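Ticket 2366: Label printer skips every second label after driver update
Category: Shipping desk / Printing
Status: Resolved
Opened: November 13, 2023

Reported problem

The Dravum label printer at the Tistwood packing site feeds one blank label after each printed one. Started after the weekend driver update. Order data from Odoi looks correct on screen, and the preview shows a single page per order. The same job sent to the office laser printer comes out on one sheet.

Site wants this fixed before the afternoon pickup – 200 orders in the queue, 53 of them marked priority. Parcels go out in plastic courier bags with one label each, and packers are tearing off the blanks by hand.
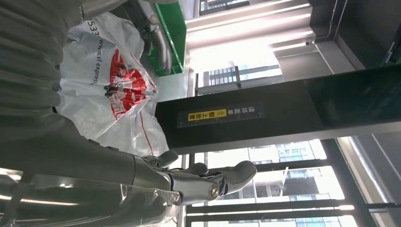

Translucent white courier bag, Tistwood.

Steps taken

1. Power cycled the printer and reloaded the roll. No change.

2. Ran the built-in self test with the data cable unplugged. Labels printed with no blanks between them. Feed and gap sensor ruled out.

3. Asked the site whether anything else on the line had changed. They said no. The scanning station stands on the table next to the conveyor and runs off a separate port, so the printer driver does not touch it. Test scans reached Odoi normally.
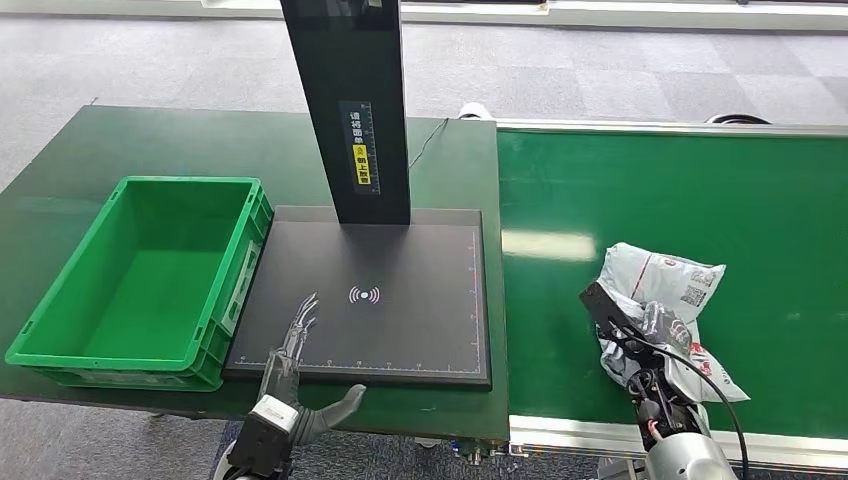

4. Opened the printer preferences on the packing PC. Stock size had gone back to the factory default, which is longer than the labels in use. Set it to the correct size and saved. First label fine, blank returned on the second.

5. Checked the Fadolitz print connector. It keeps its own copy of the page size and sends it with each job, so the setting from step 4 was being overwritten. Cleared the stored profile and restarted the service.

6. Printed 2 test labels, then a short batch from the live queue. No blanks.

7. Asked the packers to go back to normal work and watch the output. Table work carried on while the queue printed. 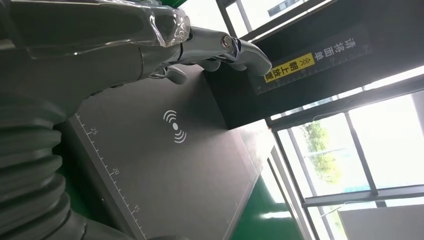 RESOLUTION

Cause: driver update reset the stock size, and Fadolitz cached the wrong value. Correct size now set in both places. Queue cleared before pickup.

Follow-up: automatic driver updates turned off on the packing PC. If the blanks come back, clear the Fadolitz profile first – changing the Windows preferences alone will not hold. The second PC at Tistwood still has the old driver and should stay on it until the new one has been tested.

Ticket closed by support desk. Reply to this ticket to reopen.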